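Checking garment-handling policies with a staged rack test

Kamach docs / Methods / Evaluation

Written for Janura 2.x. Last revised December 25, 2025.

This page explains how to run the staged rack test on a two-arm cell and how to read the result. The test measures how far a policy gets through a garment task and records the stage at which it stops. A single pass or fail figure hides too much: two policies with the same success rate can fail in quite different places, and they need different data to put them right.

You will need a calibrated cell, a trained checkpoint and the Janura evaluation scripts. The checkpoint must have been trained on the same camera layout as the cell. If you have moved a wrist camera since training, repeat the hand-eye calibration first.

Stages

The task is split into four stages, scored in order.

Stage 1, approach. One gripper comes within closing distance of the target garment.
Stage 2, removal. The garment leaves the hanger and the hanger stays on the rail.
Stage 3, spread. Both grippers hold the garment and the fabric between them is opened out.
Stage 4, placement. The garment is released inside the goal area given in the task file.

A trial scores the highest stage completed. Going back to an earlier stage is allowed and is not penalised, but it is logged as a retry.

Setting up the cell

Stand the rack at the back of the table with the rail parallel to the front beam. Both foot bars must lie flat. Put the bins in the places given in the task file and leave other garments where the file says they should be. Clutter is part of the test, so don't tidy it between trials beyond what the reset list asks for.

Check that the wrist camera cables clear the rail when each arm is at full reach. A cable that catches will pull the gripper off line and the trial will be scored as a policy error.

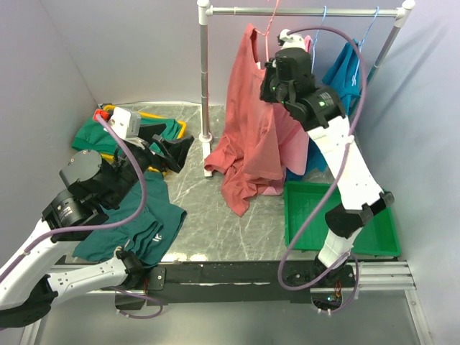
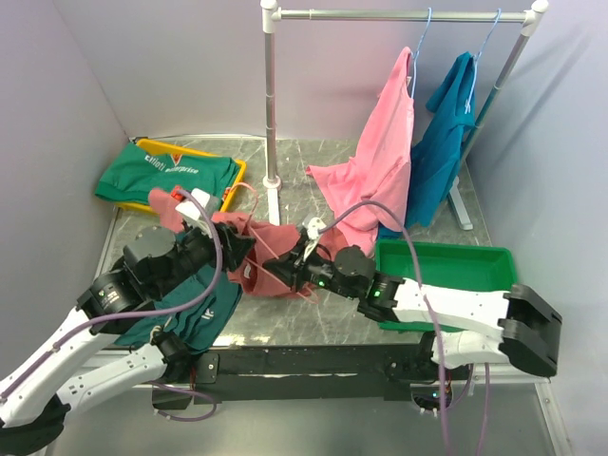

Coral-red shirt on its hanger (first picture); coral-red garment bunched between the two grippers (second picture).

Running the test

Load the task file and set the trial count to 90. Fewer trials will run, but the stage figures become too noisy to compare between checkpoints. Set the time limit to 300 seconds per trial. The timer starts at the first joint command.

Draw the starting poses from the seeded list supplied with the task – don't place garments by eye. The same list must be used for every checkpoint in a comparison.

Stop a trial early only for a protective stop, a fallen rack or a garment caught in a joint. Mark the first as "void" and repeat it with the same seed. The other two count as failures at the current stage.

Scoring

Score from the fixed camera recording. The wrist views are useful for settling stage 1, where the fixed view is often blocked by the forearm. They are poor evidence for stage 3, as a gripper close to crumpled cloth can look as if it has a firm hold when it has only pressed the fabric down. Use the gripper width log alongside the video and require a steady reading before you accept a hold.

Two people should score each run separately. Where they disagree, take the lower stage.

What we found

We used the test in November to compare two training sets for the same policy. The baseline had 225 demonstrations of the full task. The second set, called Gamage in the run logs, kept the same total but replaced 34 of the full demonstrations with short recovery clips that began with the garment already crumpled on the table.

Stage 1 results were the same for both. The gain from Gamage came at stage 3, where the baseline tended to pick up the nearest fold again and again without finding an edge. Stage 4 improved only as far as more trials reached it. We have not tested whether a larger share of recovery clips would help further, and removal from the hanger may suffer if too many full demonstrations are taken out.

Known limits

The method does not measure fold quality. It also treats all garments alike, although thin fabric is harder to hold with both grippers. Report results by garment if your set is mixed.

Stage scores from the Jarnimgate cell should not be compared with those from other cells. The rack there sits further back and the arms reach it at a different angle.

Next: Writing a task file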